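Fluteo Task Planner for two-arm cells

Fluteo is the planning and control package from Vernance. It runs on the robot's own computer and takes care of the part between "the camera sees something" and "the arms move". Many of our customers already have good arms and good grippers, and what they miss is a layer that can keep a long task together when the objects are soft, sticky or not exactly in the same place as last time.

What is included

Planner. You write the task as a list of goals, and the planner divides them between the left and the right arm. If one arm is busy, the other one can hold, wait in a free position or prepare the next step. Both arms share one collision model, and the tools they hold are included in it.

Contact control. For spreading, wiping and pressing, you set a force limit and a direction, and the path follows the surface. The loop runs at 1,000 Hz on supported arms. On older controllers it can run at 400 Hz, with softer settings.

Perception bridge. Fluteo does not bring its own detector. It reads object poses and masks from the network you already use, and it keeps a memory of objects that go behind an arm for a short time. The default memory is 8 seconds and you can change it for each object type.

Replay tool. Every run is saved with camera images, joint values and planner decisions on one timeline. You can stop at any point, change a parameter and see what the planner would choose instead. We use this tool ourselves every day.

Spreading tasks

Jam on bread is the task we recommend for the first week with the contact module. The bread gives way under the spoon, the jam changes the friction, and the target area has no sharp border. Set the force limit low and increase it in small steps.
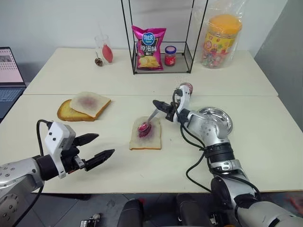
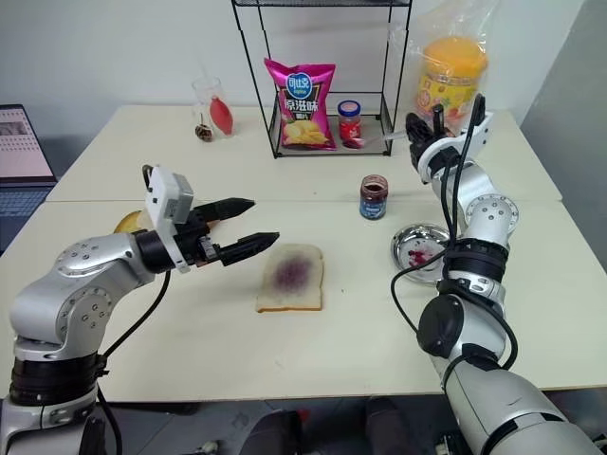
The template for this task is called Flollon and it comes with every license. It contains the grasp settings for a spoon, a spreading motion with four parameters, and a coverage check that compares the mask of the jam with the mask of the slice. Kerstin Holmgren, who wrote the template, also keeps a page of notes about tuning it. Please read it before you change the wrist angle limits.

Requirements

Linux computer with real-time kernel, two arms with torque or current feedback, one head camera. Wrist cameras are supported but not required.

License and trial

One license covers one cell with two arms. The trial is 60 days with all modules open. Integration on site is done by our partner Brzozowska, and the next training course is in October. For a quotation, please send us your arm model and controller version.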